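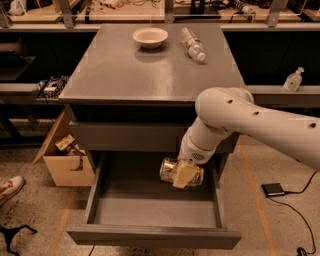
Reducing Single-Use Drink Containers in Student Housing

Final report, Environmental Studies Project Course
Prepared by: Carmela Leone, Tullio Lombardi, Lino Caruso
Faculty advisor: Ottavio Greco

1. Purpose of the Project

The purpose of this project was to examine how residents of Russo Hall dispose of drink containers and to recommend changes to the collection service. Russo Hall houses 200 students on four floors. Recycling is collected by Zesance under a contract with the housing office. At the start of the project, each floor had a single recycling bin beside the elevator, while every room had its own trash basket.

2. Method

The team distributed a short written survey in January. Residents were asked what kinds of containers they bought, where they discarded them, and whether they understood the sorting rules posted by the housing office. Twenty-two residents also agreed to keep a container diary for two weeks. Participants wrote down each container at the time it was discarded and noted which bin was used. Tullio Lombardi prepared the diary forms and Carmela Leone entered the results.

Residents who were away for more than three nights were asked to return their forms blank. Their entries were left out of the totals.

3. Findings

Most diary participants recycled containers emptied in the common kitchens. Containers emptied in bedrooms were far more likely to be placed in the trash. Several participants wrote that they did not want to carry a single item down the hallway. Others saved containers on a desk or shelf and threw them all away together when cleaning.

The posted rules were a second source of difficulty. The notice on the second floor was out of date and still instructed residents to remove all labels, a step Zesance no longer requires.
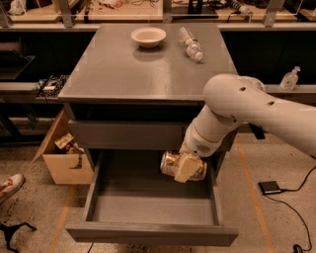
Sorting by material was the subject of the third survey question. Residents were generally confident about metal and less confident about plastic. A gold-colored can and a clear plastic water bottle with a white cap, such as those shown, belong in the same mixed bin under the current contract, yet many respondents believed that they had to be kept apart. Caps were a particular concern. The present rules allow them to stay on the bottle.

4. Recommendations

The team recommends that the housing office place a small recycling basket in each bedroom and replace all four notices before the fall term. The new notice should fit on one page and should state plainly that labels and caps may be left in place. A second diary study should be carried out after the baskets have been in use for one full term.

5. Limitations

Diary participants chose to take part and may recycle more than their neighbors. The study did not include glass, and no containers were weighed.

6. Acknowledgments

The team thanks Amedeo Lo Presti of the housing office for providing the collection schedule and for reviewing the survey questions.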